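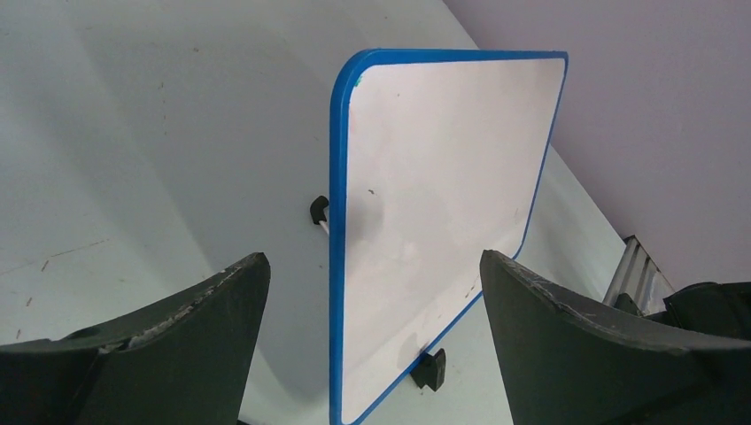 Vocabulary Learning Without Translation: A Small Study in an Evening Class
Project report, Language and Society, second semester

1. Introduction

When I started to learn English, my teacher wrote each new word with the translation beside it. In Nurnden, where I study now, the evening teachers mostly avoid translation and explain the word by other words. I wanted to know which method helps adult beginners to remember better, and so I chose this topic for my project.

The language of the class was Zulu. I chose it because I do not know it myself, and therefore I could not favour one group without noticing.

2. Method

The learners were 47 adults from the beginner course at Prullivari. They were divided in two groups by the teacher's list. Both groups received the same words over 6 weeks, taken from a list of 500 common words. Group A wrote every word on the board together with its English meaning. Group B got a short explanation, a gesture or a sketch, and English was not allowed until the break.

The test took place on a Saturday morning. It was in two parts: recognising the word when hearing it, and using it in a sentence of one's own. Dictionaries and phones were put away. Spelling mistakes were not penalised if the teacher could understand which word was meant.

3. Results

In the recognition part, Group A was better. The difference was clear for nouns, especially food and household things, and smaller for verbs. In the sentence part, Group B was slightly better, but I must be careful here, as several learners in this group wrote very short sentences and took less risk.

Words practised by handwriting were remembered well in both groups. I had not planned to measure this. I noticed it only when I compared the test with the lesson notes, so it should be examined again with a proper design.
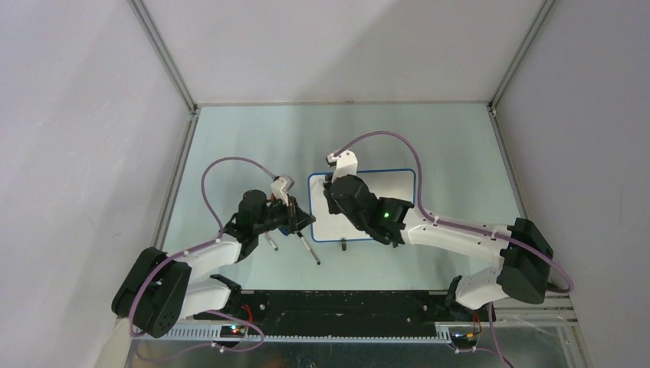
Rafferty Begay read a draft of this section and objected that the two groups did not have the same amount of speaking time. Group B spent longer on each word, he wrote, and the better sentences could come from the extra minutes and have no connection to the method. I agree with this criticism. The lesson notes do not record the minutes, and I cannot correct it afterwards.

4. Discussion

Many learners aim for 2,000 words before they feel ready for conversation. For such a goal, translation is quick and probably useful at the beginning. For speaking, explanation in the new language may help more, but my results are too weak to show it.

One learner in Group B used the Buva word cards at home, which have English on the back. I kept her results in the study, but other learners may have done similar and not told me.

5. What I would change

I would record the speaking time, give a second test one month later, and ask about home study in the first week.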